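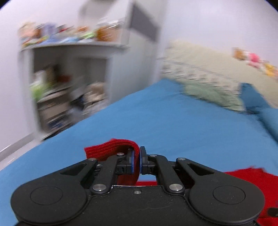 The open day at Wurkix ran from ten to four, and the line at the gate went back past the bus stop. I had a printed ticket with the number 883 on it. The woman ahead of me had brought her son, and he asked her twice whether the robots would have faces. She told him she didn't know.

I had worked in the Josberg laundry for 13 years before it closed in March. Sheets mostly, then towels, and toward the end the sweaters and knit things that the hotels sent over for their guests. I wasn't angry about it. I had a cousin who said I should be, and he sent me articles. I went to the open day because the ticket was free and it included lunch.

Inside they gave us paper badges and split us into groups. Our guide was a young man in a gray vest who walked backward while he talked. He took us through a hall where arms moved boxes from one belt to another, and the boy watched for a minute and said they had no faces. Then we went up a flight of stairs to a corridor with rooms on both sides. The rooms were set up like rooms in a house. There was a kitchen, a bathroom with no water connected, and a child's bedroom with toys along the wall.

"People's homes are harder than factories," the guide said. "Nothing is where it was yesterday."

In the bedroom a man about my age was standing by the bed with a gripper in his hand. It was black and wide, with two jaws that closed toward each other, and he was working it himself, the way you would use tongs. He picked up a red sweater from the sheet, carried one side of it across, let go, and smoothed it with the closed jaws. Then he shook it out and did it again.

The guide explained that the machine would learn from this. The man did the folding, the gripper recorded it, and after enough folds the arm in the next room would be able to try. They had 2,000 folds so far and wanted a good many more. Somebody asked why the man couldn't use his hands. The guide said the machine wouldn't have hands, so hands would teach it the wrong thing.

I watched the man fold. He was folding the sleeves in last. You can do it that way, but the shoulders go soft and the whole thing slides when you stack it.

"You want the sleeves first," I said.

I hadn't meant to say it out loud. The group turned around. The man stopped with the sweater hanging from the jaws and looked at the guide, and the guide looked at me and smiled the way they must have been told to smile at visitors.

"Would you like to try it?" he said.

The gripper was heavier than it looked. The man showed me where to put my fingers and how hard to squeeze, and then he stepped back against the wall. I took hold of the left sleeve too near the cuff and it slipped out. I took it again higher up, at the elbow, and laid it across the back. Then the right one. It felt like working in oven mitts. I brought the hem up to the collar and pressed down on the fold, and it held together, though one corner stuck out.

The boy clapped. His mother told him to hush and then clapped a little herself.

"Did it record that?" I asked.

"It records everything," the man said. "Do another one if you want."

I did another one, and the corner was better. By then the group had to move on to the kitchen, where there was a talk about dishes, and the guide was waiting in the doorway with his hand on the frame. I gave the gripper back. The man wiped the handle on his shirt and asked where I had learned. I told him Josberg. He said he had been at the Bošković plant, in pressing, until they shut the second line.

"How is it here?" I said.

"It's quiet. You get a chair, but you can't do the work from it."

"And when it's learned?"

He spread the sweater out flat on the blue sheet and pulled the neck straight with his free hand. "They've got pants after this," he said. "Then fitted sheets."

I laughed, and he laughed too. Anyone who has folded a fitted sheet for money would have.

Lunch was a sandwich and an apple in a paper bag. I ate on the steps outside with the Grornar hills showing over the roof of the parking garage. At the exit they had a table with forms on it, and one of the forms was for part-time work, mornings, two days a week to start. I took it home and read both sides. Under previous experience they had left a single line, so I turned the page over and wrote the rest on the back.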